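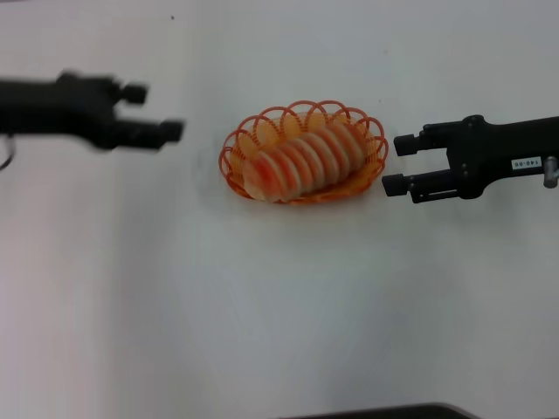 Bread basket, bakery corner set

21 June 2024

Carried on with the bakery corner for the Drirnel loan boxes. Main job was deciding whether the orange oval basket goes in as the bread basket or whether we hold out for the Pattinasarany one, which is deeper but still hasn't been costed.

Tried the sliced loaf in it lying on a diagonal. It takes up most of the inside that way and the slices lean on each other, so you still read it as a loaf. The pinkish-red on the faces at one end shows more than I expected against the orange. The cream end looks better. Elsie Harawira thinks kids will take the pink for jam and be happy with it. Leaving it as is.

The loops on the rim worry me a bit. They look nice, but they are the first thing small hands will grab. Pulled on the loops of our old sample with the spring balance and they bent and came back. Did 50 pulls on one loop, no split. There is a whitish line at the foot of the loop now that wasn't there at the start. Want to do the same on a second loop before I sign it off.

Crosshatch in the bottom of the dish holds crumbs of dried glue and will hold worse than that once it's been out on loan. Stiff brush and warm soapy water got the sample clean. A cloth did not.
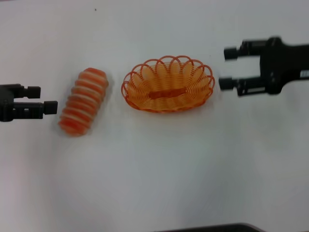 Storage is the other half of the problem. The loan boxes are 552 mm on the long side and everything for the bakery corner has to lie in one layer, with the lid closing without a push. Jouko Hämäläinen wants the food packed inside the basket to save space. I'd sooner have a separate slot beside it. With the ribbed piece lying on its side to the left of the basket and a clear gap of table between them, it's easy to see the shape the foam has to be: one shallow oval and one slanted trough. A slanted trough is harder to cut but it matches how the piece ends up when it's put down, and the person checking the box back in can see straight away if it's missing.

Cut a first go in grey offcut foam, 40 mm thick. Oval was fine. Trough came out too tight at the top end, and the knife wandered on the curve. Fares Shboul says use the hot wire and a card template. Template is in the drawer under the bench, marked B.

Still to do:
- second loop pull
- recut trough, hot wire
- ask Berkgate if the foam comes in a darker colour
- contents card for the lid, with a line about the brush
- box 11 is missing a catch, fix before July

Comments (3)

Trefor Gethin: Please don't order the darker foam until I've checked the store room. I think there are a few sheets left over from the Clutoleo job.

Elsie Harawira: Happy with the separate slot. Can the contents card be bigger print this time?

Caradog Rees: Catch for box 11 is on my shelf, left side, in an envelope. Help yourself.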